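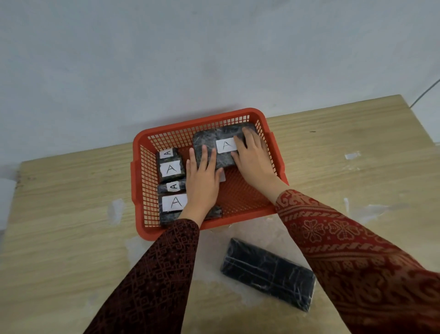

橙红色网格筐，深色包裹，手写的“A”有不少是侧着的。

2021年6月23日，Flunell 的状态层终于合进主分支了！从去年九月开始写第一版，中间推倒过两回，今天看着合并按钮变灰，我在椅子上转了两圈，然后决定趁脑子还热，把这段时间折腾的东西写下来。

先交代一下 Flunell 是什么。它是一套小软件，吃的是第一人称视角的视频，吐出来的是一份随时间变化的“桌面状态”：哪个包裹在筐里，哪个在桌上，哪个正被手按着，标签写的什么，上一次看清标签是什么时候。下游的任务规划器只认这份状态，不碰像素。听起来很朴素对吧？我一开始也这么想，还跟 Saulius 说两个月搞定。

我们的任务定义也很朴素：把贴了同一个字母的包裹归到同一个筐里，大的先找位置，小的贴边排。人做这件事时脑子里几乎不用想什么，手一伸就过去了。换成软件来描述，每一步都能挖出坑来。

第一个坑是分割。包裹的外皮是深灰近黑的，带点大理石纹，外面再裹一层发亮的塑料。单个放在浅色木纹桌面上，随便什么方法都能抠出来，漂亮得很。可是放进筐里，几个挨在一起，颜色一样，纹理一样，塑料上的反光又会横着跨过边界，网络就很开心地把它们当成一个大包裹了。反光还有一个更讨厌的地方：它跟着视角走。头稍微一偏，那条白亮的折痕就换了位置，我早期版本里那套靠光流传播掩码的办法，会把反光当成物体的运动，于是状态里的包裹自己在桌上“漂”。我第一次看到可视化的时候笑了半天，画面上的手根本没碰它，它的轨迹倒是画得很潇洒。

后来的做法是给每个像素的光流加一个置信度，亮度饱和附近的区域直接压低，再拿桌面平面做一次单应性配准，把头部运动先扣掉，剩下的残差才有资格叫“物体动了”。这个思路是 Saulius Stankevičius 提的，代码也是他写的，我只负责在评审里夸他。桌面的木纹在这里帮了大忙，纹理够丰富，特征点很稳。后面那面灰白色的墙就完全指望不上，素得一个角点都找不着，配准的时候索性把墙整片屏蔽掉。

桌上还有一层透明的皱塑料膜，把木纹罩得发白，这块也要小心。有段时间特征点老往膜的褶皱上跑，褶皱一动配准就歪。现在的处理很粗暴：RANSAC 的内点如果太集中在某一小块，就强制分格子重采样。没什么高深的，但效果立竿见影，我很喜欢这种十几行就能解决的事。

第二个坑，标签。白纸，黑色记号笔，手写大写 A。你说简单不简单？一个字母而已！结果它给我上了好几课。

一来是方向。包裹怎么转，标签就怎么转，筐左侧那一列里的 A 都是侧着的。通用的文字识别模型对横躺的单个字母很不友好，没有上下文，它就开始自由发挥，有时候读成小于号，有时候读成希腊字母 Λ，有时候干脆什么也不说。我们最后没用通用模型，自己训了一个很小的分类器，输入先裁成正方形，每隔一个角度转一次，一圈转 12 个角度，把每次的输出对齐后再合并。计算量多了一点，但标签小，裁出来的图更小，放在显卡上连风扇都不带响的。

二来是遮挡。手就是会去按包裹的，按的时候手指经常就在标签旁边，甚至盖上去。被手腕压在下面的那些就更别提了，能看见一角深色就算运气好。我最早的逻辑是“这一帧读不到标签，就把标签置为未知”，规划器那边立刻炸锅：刚才还是 A，现在未知，要不要重新找？过一会儿又变 A，于是计划改来改去。Ajith Reddy 看了一眼日志，在聊天里发了一串省略号。

他后来给出的方案我觉得特别好，也是这次合并的核心：标签是包裹的属性，读数只是证据。每个包裹带一个关于标签的分布，看清一次就更新一次，看不清就原样留着，只让一个叫“陈旧度”的量慢慢往上走。规划器要用到标签的时候，自己看陈旧度决定信不信。这样感知这边就不用替规划做决定了，两边的争吵少了一大半（从聊天记录长度看，我很有把握）。

从来没看到过标签的包裹怎么办？比如图里筐前面斜放着的那个长条，朝上的这一面就没见着标签。这里要分清两件事：“没看见标签”和“没有标签”。朝上的面看完了，朝下的面还压在桌上呢。Flunell 里给每个包裹存了一个粗糙的长方体，每个面单独记“看过没有”。只要还有没看过的面，标签分布就保持均匀，规划器可以选择等一等，也可以请求一个翻面的动作。这一块我写得最开心，数据结构特别干净，一个包裹六个面，每个面一个时间戳加一个标记，没别的了。

然后是散落的白纸。桌上有零零碎碎的白纸条、白纸片，对一个整天找“白色小方块”的检测器来说，简直是自助餐。误检率最高的时候，可视化里满屏都是标签框，连筐左边那片纸屑都被认真地标上了“疑似 A，置信度低”。我试过调阈值，调高了真标签也丢。最后加了一条约束：标签必须长在某个包裹的掩码里面，边界至少有三面挨着深色外皮。纸屑躺在木桌上，周围都是浅色，一下就筛掉了。大包裹底下露出来的那种白纸角还会偶尔骗过它，这个我先记在待办里，不急。

第三个坑是手，准确说是袖子。手的检测本身不难，现成的模型已经很好用了，手指张开平按在包裹上的姿态也能给出不错的关键点。麻烦出在前臂。我们要知道“手占了哪块地方”，也要知道“前臂挡住了哪块地方”，后者才是判断遮挡的大头。而袖子可以是任何样子，图里左边是暗红底子带细密的菱形格纹，右边是更亮的红色，上面有金棕色的花和卷边。偏偏筐是橙红色的！我最初分割筐用的是颜色阈值，写的时候还挺得意，橙红色多好认啊，结果右边袖子一进来，筐的边界直接长出去一大截，状态里显示有个包裹“在筐内”，位置是人的胳膊肘。

颜色阈值那段代码我删得很痛快。现在筐的检测靠的是网格：壁上那些方形小孔排得很规律，局部做一下频谱分析，峰值非常清楚，袖子上的花纹再花哨也做不出那样的周期。格纹的袖子稍微危险一点，但菱形和正方形的方向对不上，加上筐口那圈边缘的直线约束，目前还没出过错。筐底也是细网，空着的地方能看见底，这又白送了一个好处：看得见网格的地方就是空位。规划器一直想要的“筐里还剩多少地方”，居然就这么顺手有了。我写完这段的时候已经很晚，还是忍不住给 Ajith 发了消息，他回了一个大拇指，大概也没睡。

说到规划器。它的名字叫 Ruchti，出自 Ajith 之手，我不负责解释名字。Ruchti 读 Flunell 的状态，生成一串抽象动作：拿起、翻面、放入、贴边、按平。“按平”是后来加的。原来的版本放进去就算完成，后来看视频才意识到，人的双手会在包裹上停留、摊开，而这段时间在旧的动作表里没有名字，只能被归到“空闲”。双手平按在包裹上被判成空闲，怎么想都不对。加上“按平”以后，动作切分一下顺了很多，接触的起止也好对齐。判定条件暂时是这样：手掌关键点都落在同一个包裹的掩码里，手指展开，相对包裹的速度低于阈值，持续超过 5 帧。至于按的力气有多大，视频里看不出来，我们也不猜，字段留空。

评测方面不吹。我们留了 500 个片段不参与训练，每次提交都跑一遍，看状态切换的时刻和人工标注差多少，看标签归属对不对。标注工具叫 Hitis，是 Guido Donati 写的，界面丑得很有个性，但快捷键设计得一流，左手不离键盘就能把一段视频标完。这次合并之后，标签归属这一项进步最大，空位估计也稳。还不行的是叠放：一个包裹平躺在筐底，上面又搭着手腕，又被别的包裹压着，Flunell 有时会把它忘掉，过一会儿手挪开，它再以新的编号重新登场，像刚出生一样。编号一换，陈旧度清零，前面攒的证据全丢了。

这个问题我现在的想法是引入“容器内守恒”：没有看到任何手把东西从筐里拿出来，那筐里的东西就不许少。听着像废话，写成代码却要求对“拿出来”这件事的检测很可靠，否则漏检一次，筐里就永远多一个幽灵。Saulius 倾向于做多假设跟踪，同时保留“还在”和“被拿走了”两条线，等证据来了再剪。我倾向于先写最笨的版本看看幽灵到底有多少。我们打算两个都试，谁的方案输了谁负责写文档（所以我最近态度很积极）。

顺便记几条工程上的小事，以后自己查起来方便。

状态的序列化从 JSON 换成了二进制格式，回放快了不少，但调试的时候真的很怀念能直接用文本编辑器打开的日子，所以留了一个导出脚本，在 tools 目录下面。

时间戳统一用采集端的，别再用处理端的了。上次那个“手先按下去、包裹后出现”的灵异事件就是这么来的，查了我整整一个下午。

可视化里陈旧度用颜色表示，刚看过的是绿色，越久越灰。千万别用红色，叠在筐和袖子上什么都看不见，我试过。

单元测试里那张“全是反光”的合成图请不要删。它很丑，跑得也慢，但它抓到过的 bug 比其他测试加起来都多。

下一步除了守恒，还想把标签从单个字母扩展到几个字母混着来，看看 A 和倒过来的 V 会打成什么样。A 中间那一横在反光下面要是糊掉了，我自己盯着看都不敢肯定。Ajith 说可以在标签底下加一道横线标明方向，我觉得有点作弊，Saulius 觉得完全不算。谁有这方面的经验，欢迎在评论里聊聊，特别是单字符、任意旋转、外面还可能蒙着一层反光塑料的这种情况，我把能找到的论文翻了一遍，很少有正好对上的。

守恒的分支已经开了，名字叫 ghost，里面目前只有一个空文件和一条待办。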